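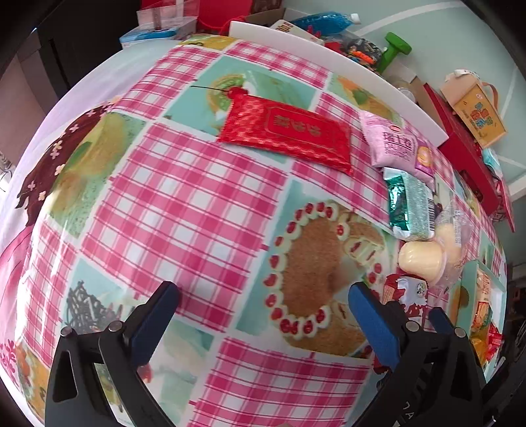

Search this site Search Clear

Murilitz snack fair: visit notes

The fair runs in September in the old exhibition hall at Murilitz, a ten-minute walk from the station. I went for one day with Nadja Pichler, who buys for two shops and had a list. I had no list. Doors opened at nine and we were inside by twenty past.

Entry is by wristband. You get a floor plan with it, printed on both sides, and the side with the numbers on it is the one you need. The organizers listed 1,041 products from 200 exhibitors this year. The hall is one level, with the sweet things on the left as you come in and the salty things on the right. Drinks are in the annex, which we skipped.

We started with Handero, an importer that brings in small-packet snacks from several countries and sells them by the carton. Their stand is set up with ordinary dining tables, each with a plastic-look cloth, and you stand around and help yourself to the samples while a member of staff goes over prices. Gertraud Gruber was running it. She has done this fair for years and doesn't give a pitch. She asks what you sell now and what comes back.

The cloth at our table was a shiny patchwork print of pink gingham and pictures of desserts on pale teal, among them a kiwi tart and a brown cake ringed with cream swirls and berries. It's a cheerful thing, but hard to shop on. Small packets get lost among the printed fruit. The red one with gold Chinese characters had no such trouble. It was the biggest packet there and the wrapper has a checkered embossing that catches the light. Nadja picked it out from across the table before she knew what it was. Gruber said wrapper color decides most first orders and the taste decides the second one.

Handero's minimum order is one mixed carton, which suits a small shop. Shelf life is printed on the carton, and she was open about which lines arrive with less time left on them. Nadja asked for the English ingredient stickers to be put on before delivery. They can do that for a charge per carton. If you sell single pieces from a jar you need to keep the outer box or have the ingredient list behind the counter, and Gruber had a sheet about it that we both took.

From there we went to Onyshchenko, a family bakery with a stand near the back wall. Honey cookies, poppy seed rolls, and a hard rye cracker that I liked more than Nadja did. They cut everything very small. The line was long at eleven and gone by one, so go at lunch if you can. They only deliver within their own region for now, and their trays are returnable with a deposit.

Zesholm sells the jars, scoops and shelf dividers. Not exciting, but Nadja spent more time there than anywhere. The jar lids come in two types and the cheaper one is fiddly to close with one hand. She ordered the other. A wall board at the stand explained how to rotate stock in a deep bin, and I took a picture of it for my sister.

Lunch was soup and bread at the counter by the side exit. It was fine and slightly overpriced. There are few seats. We ate standing at a high table with a couple from a campground store who had come for ice cream cones and found only one supplier.

Things to know if you are going next year:

Bring a bag that stands up by itself. The ones they give out don't.
Samples are for eating at the stand. A few exhibitors will sell you single packets after three o'clock, Handero included.
The restrooms by the annex are quieter.
Coat check closes before the hall does.
The price lists are on paper only at most stands, so a folder helps.

By mid-afternoon the sweet side was crowded and it was hard to talk to anyone. The screen at the exit gave the day's attendance as 2,228. We caught the 4:40 train. Nadja placed the Handero order from her seat, one mixed carton and an extra box of the red packets, and I finished the rye crackers.

This website uses cookies to remember your settings and measure visits. Accept all Only necessary Cookie settings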